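Notebook, client accounts reconciliation - Gajewski matter
December, started 9.40

Carrying on from the last entry. Aim is to trace every movement through the client account on the Gajewski settlement and say which of them have a written authority behind them. Marcelle Barbier has the bank's copies; I am working from the ledger export and the paper file. Where the two differ I take the bank.

Starting position. Settlement sum payable by Funberg in four instalments into the firm's client account, each to be passed on to Gajewski less agreed costs. Ledger shows 494 lines for the period. Of those, 166 carry the matter number. The rest belong to other clients and are out of scope unless a transfer crosses over, and I have found two places so far where one does.

Method, so that the next person can repeat it:

Export sorted by value date, then by bank reference. Posting date is no use, the postings were done in batches and some run weeks behind.
Each line matched to a bank entry by amount and reference. Amount alone does not count as a match.
Each outgoing line then matched to an authority: signed instruction, email from the client's own address, or a bill delivered before the transfer.
Anything left goes on the exceptions sheet with the reason in one or two words.

10.55. Instalments one and two clean. Received, held, costs taken against a delivered bill, balance to client. Narrative in the ledger is poor ("pmt out", "as disc.") but the paper supports it.

11.30. Instalment three is where it goes wrong. Money arrives from Funberg on the date the agreement gives. Nothing goes to Gajewski. The next day a transfer leaves for an account in the name of Tirkari, narrative "expert fees". No invoice from Tirkari on the file, no letter of engagement, and no expert named in any of the court papers. The claim had already settled by then, so fees for an expert would be odd even with an invoice. Exception 1.

Checked whether Tirkari appears on other matters. It does, on the Drestitz file, again as "expert fees", again with no bill. Not in scope for this report but I have told Marcelle and she is asking for that file to be pulled. Do not write on the originals.

12.20. A payment to Gajewski does appear later, described as "instalment 3". It is the right amount less costs. The trouble is the source: on the running balance per matter there was not enough Gajewski money left to fund it. The shortfall matches a debit on Drestitz the same afternoon. So one client was paid out of another client's money. Exception 2, and the first of the two crossovers.

Break.

13.45. Went back over the running balance because I did not trust the spreadsheet. Found one error of mine, a reversed sign on row 42, a bank charge refunded. Corrected and re-run. Exceptions 1 and 2 stand, the second crossover stands (small, looks like a mis-keyed matter number, corrected by journal later). Old version kept in the folder with "superseded" in the name.

14.30. Instalment 4. Received. Still in the account at the end of the export, apart from a costs transfer with a bill dated after it. Exception 3. The bill itself looks ordinary - time entries, rate as in the retainer - but the order is wrong and the rules do not allow for that.

Points of caution for the draft report:

We say what the records show. "No authority found on the file" is fine. "Stolen" is for somebody else to decide.
The ledger user code on the Tirkari transfer is a shared login. It does not identify a person and the report must not suggest it does.
The dates of Gajewski's chasing emails matter. There is a reply telling him the money had not come in from the other side, sent after the bank shows it received. Quote in full with headers, do not paraphrase.

Outstanding: bank mandate for the Tirkari payment, Drestitz file, audit log from the accounts package if it goes back that far. Marcelle is drafting the request to the bank.

Stopped 16.50. Exceptions sheet saved, three entries, printed copy in the tray.

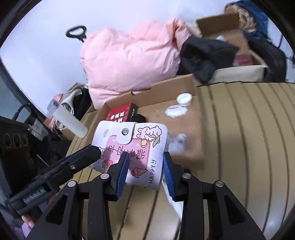 If the client got the full instalment in the end, does the earlier transfer still need reporting?
It does. The breach happens when client money leaves the account without authority, and a later payment made with another client's money adds a second breach to the first.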